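Didoro packt kleine Bilderrahmen jetzt in der Halle in Sison

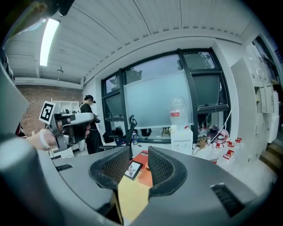
Kleiner Bilderrahmen mit dunklem Rand und orangefarbene Schachtel auf einem Tisch in der Halle.

Sison, 27.09.2023 - Der Versandhändler Didoro hat das Packen seiner kleinen Bilderrahmen vollständig in die Halle in Sison verlegt. Der Umzug vom bisherigen Standort Clallomstead begann im August und ist nun abgeschlossen. Bestellungen aus dem Sortiment Wosodia, zu dem Tischrahmen, Wandrahmen und Passepartouts gehören, verlassen seither ausschließlich die neue Halle.

In Clallomstead waren Lager und Packplätze auf zwei Stockwerke verteilt. Ware, die oben kommissioniert wurde, musste zum Verpacken nach unten gebracht und bei Rückfragen wieder hinaufgetragen werden. In Sison liegt alles auf einer Ebene. Die Tische stehen in demselben Raum, in dem auch die Rahmen geprüft und die Schachteln bereitgestellt werden. Das Wellblech der Decke ist weiß, die Beleuchtung erfolgt über Leuchtstoffröhren.

Zum Zeitpunkt des Umzugs umfasste der Bestand 2.613 Rahmen. Davon wurden 2.450 unverändert in das neue Lager übernommen. Die übrigen Stücke hatten Mängel an der Leiste, am Glas oder an der Rückwand und wurden aussortiert. Teile davon dienen als Ersatz, etwa Aufsteller und Klammern, die Kundinnen und Kunden einzeln nachbestellen können. Diese Möglichkeit gab es bisher nur auf Anfrage, seit dem Umzug steht sie im regulären Bestellformular.

Jeder Rahmen durchläuft vor dem Versand drei Arbeitsschritte. Zuerst wird die Leiste an den Ecken kontrolliert. Danach folgt die Sichtprüfung von Glas und Einlegeblatt, bei der Staub und Fingerabdrücke entfernt werden. Im letzten Schritt kommt der Rahmen mit einer Zwischenlage aus Papier in die Schachtel, die anschließend verschlossen und beschriftet wird. Didoro prüft dabei jedes Stück einzeln, Stichproben gibt es in diesem Sortiment nicht.

Für die kleinen Formate verwendet das Unternehmen nur noch zwei Schachtelgrößen. In Clallomstead war die Auswahl größer, was beim Packen häufig zu Verwechslungen führte. Ein Rahmen, der in einer zu großen Schachtel liegt, braucht mehr Füllmaterial und verrutscht trotzdem leichter. Die Zuordnung ist nun auf einer Liste festgehalten, die an jedem Packplatz ausliegt. Sondermaße werden weiterhin in Kartons verschickt, die von Hand zugeschnitten werden. Hier ist mit einer längeren Bearbeitungszeit zu rechnen.

Auch die Anordnung der Arbeitsplätze wurde überarbeitet. Auf der Tischfläche liegt nur, was für die laufende Bestellung gebraucht wird. Klebeband, Papier und Etiketten haben feste Plätze an der Seite. Am Ende jeder Schicht werden die Tische abgeräumt und abgewischt - auch dann, wenn eine Bestellung noch offen ist. Solche Bestellungen kommen mit dem Lieferschein in ein Fach und werden am folgenden Arbeitstag als erste bearbeitet.

Für Kundinnen und Kunden ändert sich durch den Umzug wenig. Preise und Versandkosten bleiben gleich, ebenso die Bestellwege. Neu ist die Anschrift für Rücksendungen. Sie steht auf allen Lieferscheinen, die aus Sison verschickt werden. Wer noch einen älteren Rücksendeschein mit der Anschrift Clallomstead besitzt, kann ihn bis zum Jahresende verwenden, die Sendungen werden von dort weitergeleitet. Die Gutschrift kann sich in diesem Fall um einige Tage verzögern.

Zurückgesandte Rahmen sollten nach Möglichkeit in der Originalschachtel verpackt werden. Ist diese nicht mehr vorhanden, genügt ein stabiler Karton mit ausreichend Polsterung auf der Glasseite. Eigene Fotos und Drucke bitte vorher herausnehmen. Eingelegte Bilder, die versehentlich mitgeschickt werden, bewahrt Didoro auf und sendet sie auf Wunsch zurück.

Das Gebäude in Clallomstead wird weiterhin als Lager für große Wandrahmen genutzt. Ein Abholschalter ist dort nicht mehr vorhanden. In Sison können vorbestellte Rahmen nach Terminabsprache abgeholt werden, ein Ladenverkauf findet nicht statt.

Über Didoro
Didoro vertreibt Bilderrahmen und Zubehör für private Haushalte, Fotostudios und Büros. Unter dem Namen Wosodia bietet das Unternehmen kleine und mittlere Formate an. Versand und Rücksendungen dieses Sortiments werden in Sison bearbeitet.

Pressekontakt
Didoro, Pressestelle, Standort Sison
Abdruck honorarfrei, Belegexemplar erbeten.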